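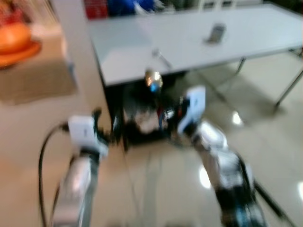
Ruth Bramwell : non mais attends, la dette publique c'est pas un budget de ménage, faut arreter avec ça. Un État ça meurt pas, ça roule sa dette.

grirk_92
Ça roule tant que les taux suivent. Quand ils remontent tu la sens passer, la charge.

Mervyn Sedgwick
D'accord avec grirk sur les taux. Par contre couper dans les chantiers, mauvaise idée. Movville a gelé la ligne de tram en avril, trois boites de BTP ont licencié derrière. Économie nulle.

vurklow
Source ? Parce que le tram de Movville il était déjà 2 fois hors budget avant le gel

Mervyn Sedgwick
Le compte rendu du conseil, page 7. Et hors budget ou pas, les gens sont au chomage.

vurklow
Lu. Page 7 ça parle de la piscine.

Mervyn Sedgwick
Annexe 3 pardon. Page 7 de l'annexe.

Ruth Bramwell
Bref. On emprunte pour investir, pas pour payer les fins de mois. C'est quand meme pas compliqué à distinguer

grirk_92
Sauf que tout le monde appelle ça « investissement ». Le rond-point devant chez Rudd, investissement. La com' de la mairie, pareil. Moi je veux bien mais qui vérifie

Ruth Bramwell
La chambre des comptes ? En théorie.

grirk_92
avec deux ans de retard oui

vurklow
À Grirkberg ils ont monté la taxe foncière au lieu d'emprunter. Bilan les commerces du centre ferment. Donc bon, aucune des deux écoles me convainc, je vote blanc là dessus.

Mervyn Sedgwick
Annexe mise en lien dans l'autre sujet, celui sur les impots locaux. Je file, je relis vos réponses ce soir.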